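4.2 침대 위에서 옷 개기

옷 개기는 가사 활동 연구에서 늘 짧게 지나가는 대목이지만, 우리에게는 Mendthorpe 조사 전체를 통틀어 가장 흥미로운 부분이었다! 2월에 모은 736건의 정리 기록 가운데 200건이 침대를 작업대로 삼고 있었다. 식탁이나 책상은 대개 먼저 치워야 쓸 수 있는데, 침대는 이불만 걷으면 넓은 면이 바로 생긴다. 게다가 푹신해서 옷자락을 손바닥으로 쓸어 펴는 동작이 식탁에서와는 사뭇 달라진다.

앞선 Fashola 분류표는 옷 개기를 하나의 동작으로 묶었다. 우리는 이를 펼치기, 맞추기, 접기의 3단계로 나누어 다시 읽었고, 그러자 펼치기가 얼마나 풍부한 동작인지 한눈에 들어왔다. 얇은 옷은 한쪽을 들면 다른 쪽이 말리고, 소매는 몸판 밑으로 들어간다. 이 작은 실랑이야말로 옷감의 성질이 가장 잘 드러나는 순간이다.

그림 3. 흰 천과 흰 티셔츠, 초록 바탕의 꽃무늬 침대 시트. 왼쪽부터 (a), (b), (c). 배열은 시간 순서와 무관하다.

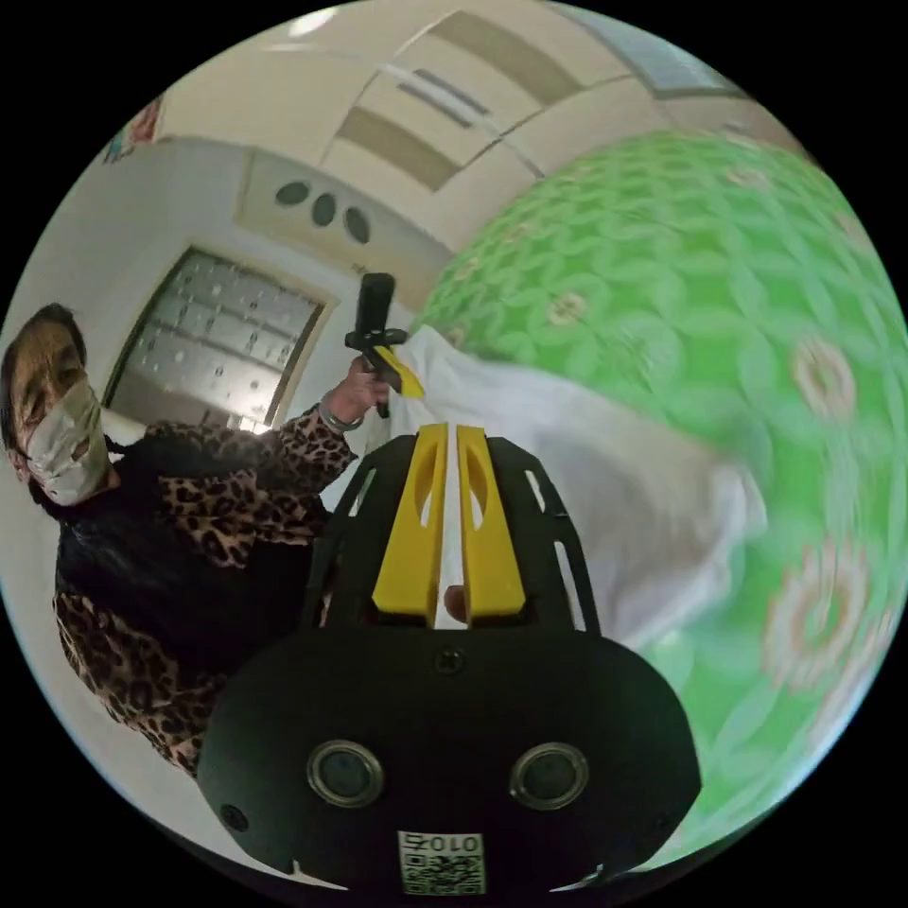
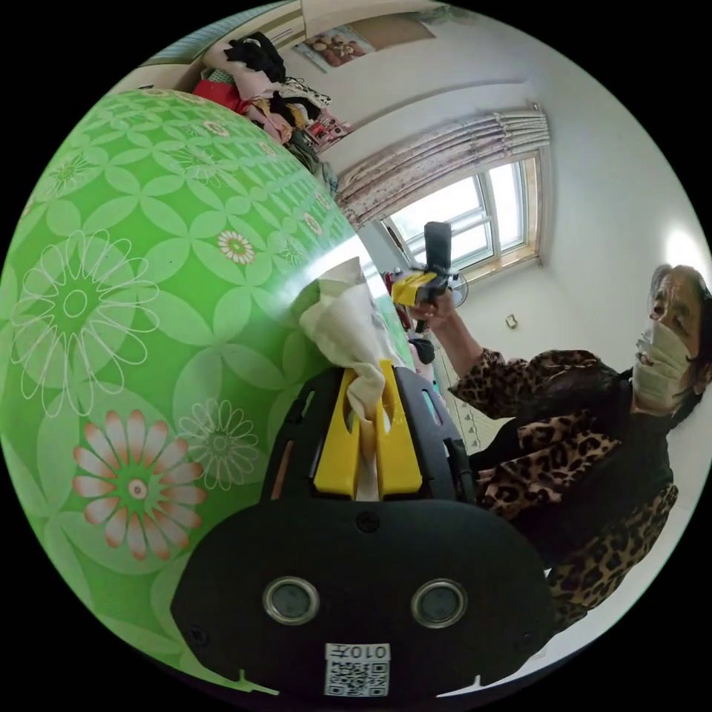
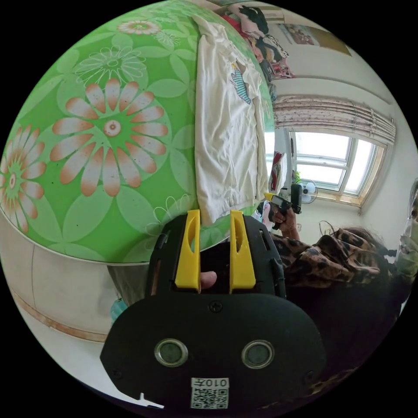
문세린
Girkier 생활동작연구실 선임연구원 (교신저자)

그림 3(c)의 티셔츠는 몸판이 평평하게 놓여 있으면서도 잔주름이 남아 있다. 앞면의 파랑, 하양, 노랑이 섞인 작은 그림은 반갑게도 앞뒤를 가리는 좋은 표지가 된다. 무늬 없는 흰옷이라면 목둘레나 솔기를 살펴야 한다. 반면 (b)의 흰 천은 구겨진 채 들려 있고 빛이 드는 곳은 살짝 비쳐서, 이 모습만으로는 어디가 단이고 어디가 목인지 말하기 어렵다. 두 상태의 차이가 이렇게 크다는 점이 우리가 펼치기를 따로 떼어 기록하는 까닭이다.

바탕의 색도 눈여겨볼 만하다. (c)의 선명한 초록 시트 위에서는 흰옷의 윤곽이 또렷하게 살아난다. Bateck 기록지에 시트의 색과 무늬를 적는 칸을 새로 넣은 것도 이 때문이며, 옷과 바탕이 모두 흰 경우와의 비교는 4.3절에서 다룬다.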